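Puvamton > Opinion > Motion Planning

Articles Tooling Archive Contact

Filed under: planners, perception, soft parts

The standard planning stack assumes rigid bodies. Each object has a mesh, each mesh has a pose, and the collision checker answers yes or no. For many benches that is adequate. For salvage and kitting work it is a poor model, and adding compute does not repair it. 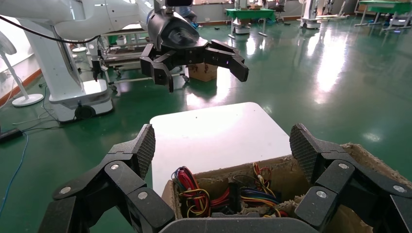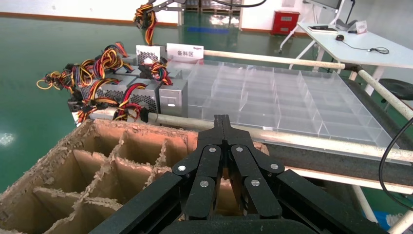
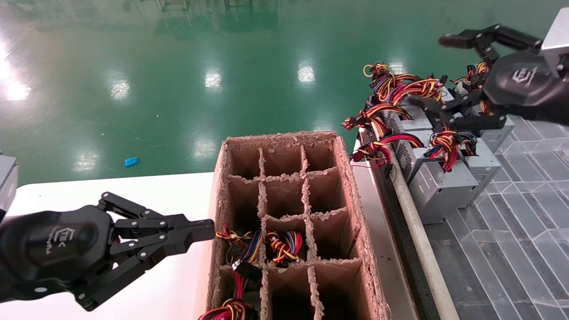
A cable has no pose worth estimating. I have reviewed planner configurations at Skundero and at Trevstead, and both represent a harness as an inflated box around the connector. The box is wrong as soon as the wires move. Take the power supplies next to the divided carton: the metal cases are easy, four boxes with flat faces. The harnesses loop up, hang off the side and drape over the front edge, and any one of them can cross a grasp approach that the checker has marked as free. Even the carton is a bad mesh, with its torn rim and ragged dividers. In November I ran 300 planning queries against a similar cell model in Brandes, our in-house simulator. The checker passed 111 approaches that touched wire in simulation.

My position is that contact with cable should be a cost, tuned per gripper, and that hard constraints should be kept for metal and people. The perception module should publish an occupancy estimate with a variance and leave harness poses out of the message. The planner then needs seven parameters, and all of them belong in version control.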